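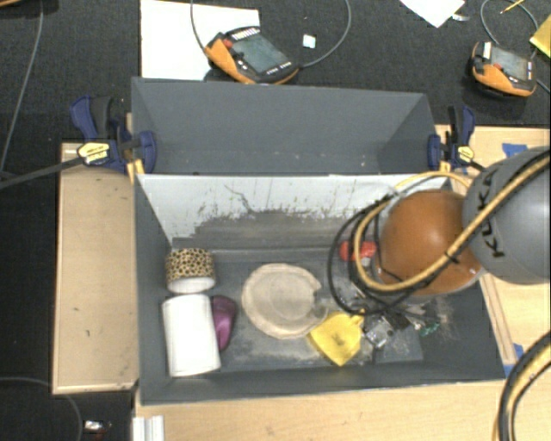 Who clears the bin when the arm can't pick an item?
The cell operator on shift clears it, with the arm stopped and the pendant in hand, and logs the item on the reject sheet.

Last updated: 26 March 2024
Filed under: Site meetings / Picking and sorting

Minutes - bin picking cell, staffing and changeover

Present: Sadia Rajput (chair), Shoaib Awan, Farzana Gondal, Haris Yousafzai
Apologies: Ghazala Awan

1. Previous minutes
Accepted. Item 4 carried over, see below.

2. Cell status
HY reported 103 stops in the period, 80 of them cleared at the cell without calling maintenance. Mixed small parts remain the main source. Round items roll to the wall and the arm has poor access there. HY to test a second approach angle before any change to the bin.

3. Manual sorting
FG stated that the sorting bench at Vakby goes from five people to two per shift once the cell runs full hours. No jobs are removed. The other three move to packing or to cell operator training, by choice where possible. SA asked for the choice to be recorded in writing. Agreed.

4. Pay grade (carried over)
Operators who clear stops are doing work not covered by the sorter grade. SR has sent the revised job sheet to Panagiotou for review. No answer yet. Until then the shift allowance applies.

5. Pace and breaks
SA raised that feeding the cell sets the pace for the bench upstream. Two sorters have skipped short breaks to avoid starving the arm. SR confirmed that breaks stand and the arm waits. FG to put this in the shift notes.

6. Training
Pendant training runs to October. Ghazala Awan to be booked on the next course. Stop and restart only - path edits stay with HY.

Actions
HY - approach angle test, results to the next meeting
FG - written record of transfers; shift note on breaks
SR - chase Panagiotou on item 4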